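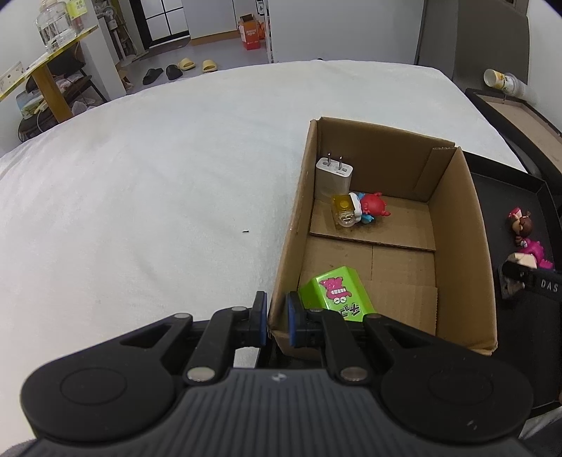

Drokcombe Robotics Club Packs Its Boxes for the Radonjić Cup

Posted 8/1/21

If you have been wondering what the Drokcombe Robotics Club has been up to this summer (and quite a few of you have stopped us at the farmers market to ask!), the short answer is that they have been putting small toys into cardboard boxes, over and over, and having a very nice time doing it.

The longer answer is that the club has entered the Radonjić Cup, the student robotics contest held every November, and this year's challenge is called Clear the Tray. Each team's robot gets a shallow tray with a handful of household odds and ends on it and an open box, and it has to move everything into the box in under eight minutes, without crushing, flinging or dropping any of it. Nineteen teams have signed up so far, which is the biggest field the contest has had.

Drokcombe's robot is a tabletop arm by the name of Plolo. The name was picked by vote at the spring picnic and we understand there was a strong campaign for it among the younger members. Plolo learns by example, so before the arm can try anything, club members have to do the job themselves, using hand-held grippers that open and close the way the robot's own fingers do. Every run gets recorded, and all those recordings together are what Plolo is taught from.

The club's goal is 250 good runs before school starts again, and the members have split them up and are doing a lot of the work at home, on whatever flat surface the household can spare. Desks, kitchen counters, a made bed with the sheet pulled reasonably smooth. The software side of the project, which the members call Flostex, keeps track of whose runs are in and which ones need doing over.

"At first I wanted everybody to use the same table and the same lamp," said Anouk Michiels, who started the club and still runs the Thursday sessions. "Then we saw that Plolo did fine at that one table and fell to pieces anywhere else. So now I tell the kids to use their own rooms and their own things, and please don't tidy up first. They liked that rule a great deal."

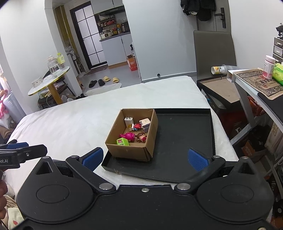
The things themselves have turned out to be half the fun. Contest rules ask for a mix of shapes, so members have been raiding drawers and toy bins for little figures, candy-colored boxes, plugs and chargers, anything that fits in one hand. A plug with its prongs sticking up is harder than you might think, and so is a tiny figure lying on its side with its arms out, because there is no obvious place to take hold of it. Square boxes are the favorite of just about everyone, at least until one of them tips against the wall of the carton and the gripper can't get around it anymore.

Hendrik Van Dijk, a sophomore in his second year with the club, has been keeping a notebook of the grabs that go wrong, and he was kind enough to let us read a few pages. His advice to the newer members is to come in slowly, let the pads touch both sides before squeezing, and lift straight up before heading for the box. He also warns against showing off.

"If you do something fancy, the robot is going to try something fancy," he told us. "I did a bunch of runs where I kind of tossed the last piece in. We had to throw all of those out, and I heard about it for a week."

Some 20 members are taking part, from sixth graders up to graduating seniors who just can't seem to stay away, and parents have been very patient about giving up their tabletops. One mother told us she now finds herself picking up socks with two fingers and thinking about the angle. We have tried it since, and it is surprisingly hard to stop once you start!

The first full practice with Plolo is planned for later this month in the old art room, and families are welcome to come and watch. There will be lemonade, and Ms. Michiels says visitors may bring one small object each for the robot to try, as long as it is not breakable, sticky or alive. Anything that works well may be borrowed for the practice tray, so it would be wise to leave the family treasures at home.

The club is also looking for clean cardboard boxes, about the size of a shoebox or a bit bigger, with the flaps still on. Drop them by the art room door on any Thursday afternoon and somebody will be glad to take them off your hands.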